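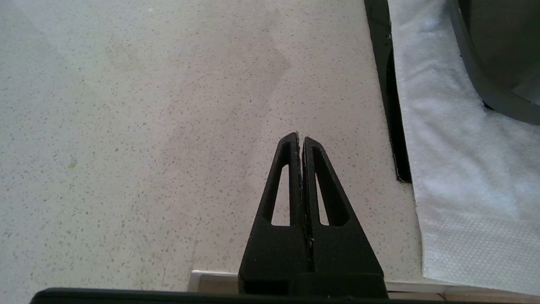 Kevin Restrepo had the kettle going before I got my coat off. I had come out to Trotthorpe to talk with him about small kitchens for our Hitis home pages, and he seemed to feel that a person can't talk about kitchens without a mug in hand, so we stood at the counter with our tea and it was a good while before I remembered to open my notebook.

He has cooked for a living, on and off, since he was 30. These days he teaches an evening class called Rice and Beans at the Lakwood center, and he will happily tell you that most of the people who sign up already own a rice cooker and are a little afraid of it. "They got it as a present, or it came with the apartment," he said, "and they use one button. Which is fine! One button makes dinner. But then they ask me what the other words say, and we sit down together with a translation app and it's like opening a letter."

I asked whether it bothers him to cook with a machine labeled in a language he doesn't read. He laughed and said he learned his way around the menu by cooking the same cup of rice on every setting, one each evening, and writing down what came out. Some of those suppers were closer to soup. "My wife was very patient," he said. "We ate a lot of porridge that February." 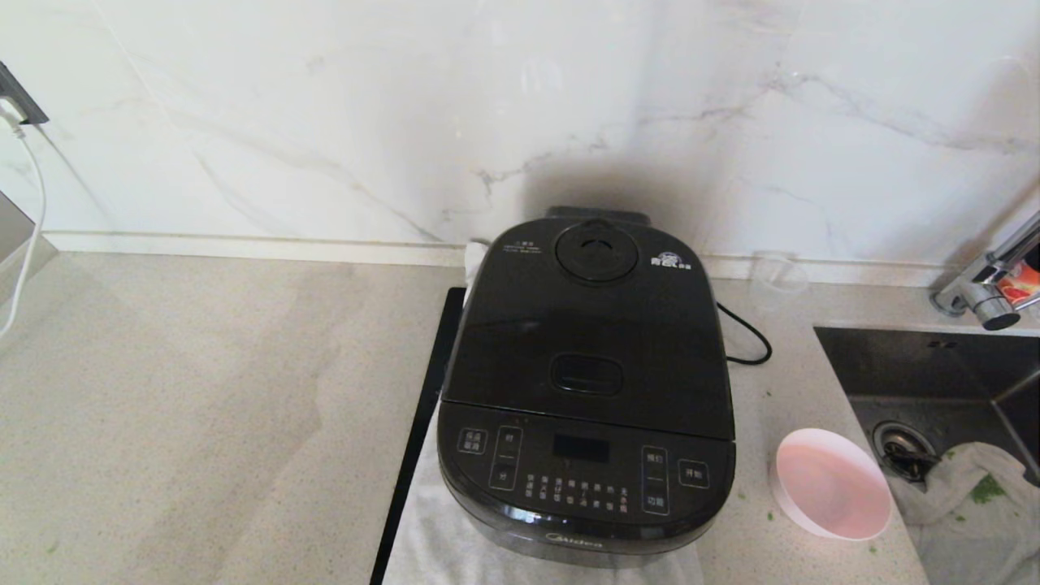

The Midea on its folded towel, next to the sink.

The towel matters to him more than I would have guessed. He likes a folded one under the cooker because he can slide the whole thing forward on it when he wants to open the lid, and because stone counters show every drip. "Or they don't show it, that's worse," he corrected himself. "With all those little speckles you can't see a grain of rice until your sleeve is in it. I wipe with my hand flat, I feel for it. My mother wiped a table that way."

We got onto greens, as I suppose we had to. Kevin washes his by the handful, never a whole bunch at once, and he keeps a cloth in the sink to catch the bits so they don't all end up in the strainer. Then he shakes the cloth out over the compost. He has tried the plastic scrap bins that Portela sells for 42 dollars and gave his away. "It was a nice bin. I just never walked over to it."

I wondered if he ever gets tempted by something grander. A student of his paid 500 dollars for a cooker last winter and brought it to class in the box, very proud, and they all stood and admired it. He thought the rice was lovely. He also thought it was the same rice. 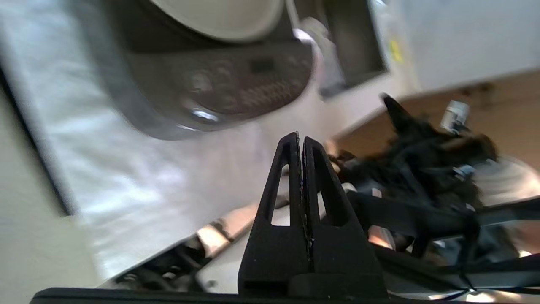

A dark control panel under a pale lid.

"What I tell people is to learn the one you've got," he said, and then he went off on a long and very enjoyable detour about washing rice, which he does in a bowl, with cold water, swirling it with his fingers until he gets bored. He doesn't believe in counting rinses. He does believe in leaving the lid shut for ten minutes after the cooker clicks off, and he was quite stern about it with me, as if I looked like a lid lifter. (I am one.)

By then the tea was gone and I had two pages of notes, most of them about beans. The next round of his class starts after the summer, and he asked me to mention that you should bring your own bowl.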